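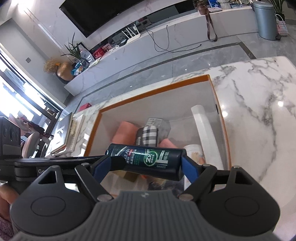 Student Project Report: Kvaran
December
By Drita Atanasov and Nestor Barredo
Print | E-mail this page

Method

We recorded household sorting tasks with hand-held grippers on a marble surface. Each task used everyday items - a bottle, small boxes, cloth. We kept 100 recordings and dropped 19 where the grip point was hidden. Flat items were pinched between the blue pads and held upright, with the open orange box nearby.
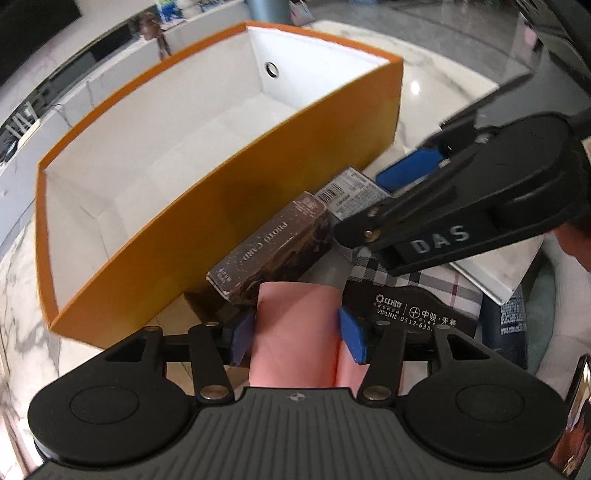
Results

The model trained on our set placed bottles well. Thin items failed most, in all 3 test rounds.

Last updated: December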